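4.2 Shelf height and re-ordering in the Cumville stores

The first count was done in December, before the holiday rush, so the numbers here run a little low compared with the rest of the year.

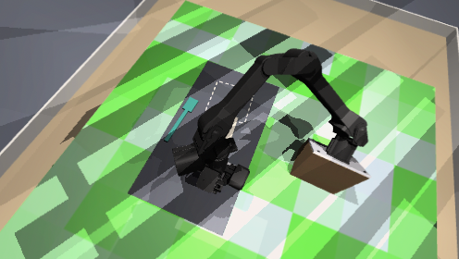 Figure 3. Simulated workspace, flat brown board held over a patterned floor.

Of the 700 order slips we collected, 499 could be matched to one shelf and one product. The rest were missing a shelf code or had two written over each other. We left those out. No attempt to guess. A second reader, Kittipong Yimyam, went through the matched slips again and moved 22 of them to a diffrent shelf group, mostly in canned goods, where the codes for the end racks and the main aisle look alike when written fast.

Main result: items on the middle shelves were re-ordered sooner than the same items on the bottom shelf. Holds for dry goods and for canned goods. Does not hold for cleaning supplies, where the order day seems to be fixed by the delivery van and the shelf makes no clear difference. Paper goods fall in between – too few slips to say more.

The Eltby store needs a separate note. It changed its layout partway through the count and moved the rice and flour from the back wall to the racks by the door. Slips from before and after the move are kept apart in the analysis. Both sets show the same direction, but the later one is weaker. We think the door racks get refilled from the stockroom without a slip, at least on busy mornings. Staff at Eltby said as much when we asked, though none of them could say how often.

Sanduso, the wholesaler for all the stores in the study, rounds small orders up to a full case. This matters for slow items. A store asking for two jars gets the case, and then no slip shows up for weeks. We tried dropping all the case-rounded items and the middle-shelf result stayed, a bit smaller. Earlier work by Thepsuriya treats rounded orders as normal ones, wich may explain why the bottom shelf does better there than it does here.

Price changes were not tracked in this round. The slip data used in this section is the version closed on 2023-05-15, and corrections sent in by stores after that are held over for the next count.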